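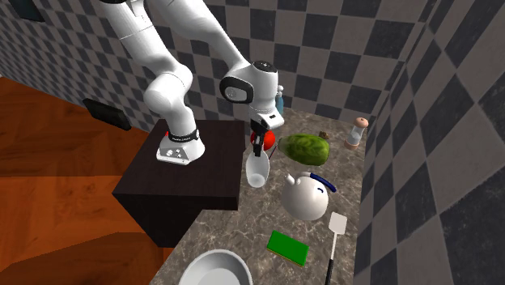
One reader in Okanness wrote in to ask whether the sealer on a marble counter has to be stripped before a new coat goes on. In most homes the answer is no. A penetrating sealer sits in the pores of the stone and wears out from the top down, so a clean surface will take a second application where the first has failed. Topical coatings are another matter. They form a film, the film scratches, and a new coat over a scratched one will show every mark.

To find out which type is present, put a few drops of water on an area that gets regular use. Wait 8 minutes and wipe. A darker patch means the stone is absorbing water and the penetrating sealer, if there ever was one, is gone. No change means it is still working, or that there is a film on top. A film can usually be felt with a fingernail near the sink cutout, where it tends to lift first.

Sealing does not prevent etching. Marble is mostly calcium carbonate, and lemon juice, vinegar and many bathroom cleaners dissolve it on contact. The dull spot left behind is missing polish, and it can't be washed off. Sealer slows down oil, wine and coffee, all of which stain by soaking in.

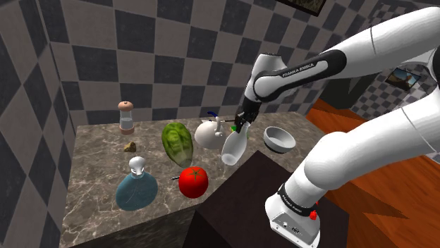
A subscriber who signs as Kutov disagrees with our October item on drying times and says that two hours between coats is too short in an unheated kitchen. We accept the correction. The two-hour figure assumed normal room temperature. In a cold room, leave the first coat overnight and keep the counter clear until the next day.

The steps otherwise stand. Wash with a neutral cleaner, rinse, and let the stone dry fully. Apply the sealer with a lint-free cloth in sections of about 3 feet. Buff off whatever has not soaked in before it hazes. Residue that has hazed will usually come up with a little fresh sealer on the cloth, worked for a few seconds and wiped dry.

Heavily veined stone needs more attention. Veins can differ from the body of the slab in density, and some absorb faster. Run the water test on a vein as well as on plain stone, and go by the worse result.
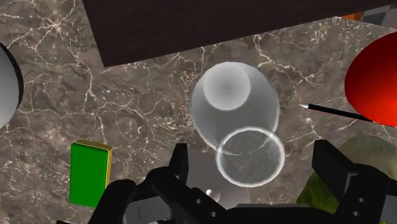 Veining in brown and gray marble.

The Pretorius neighborhood workshop on stone care has 6 places left. Bring an offcut if you have one. The Brarkurine tool library lends felt buffing pads for use with a standard drill; polishing powder is not included. Questions for the next issue should reach us by 15 December 2018.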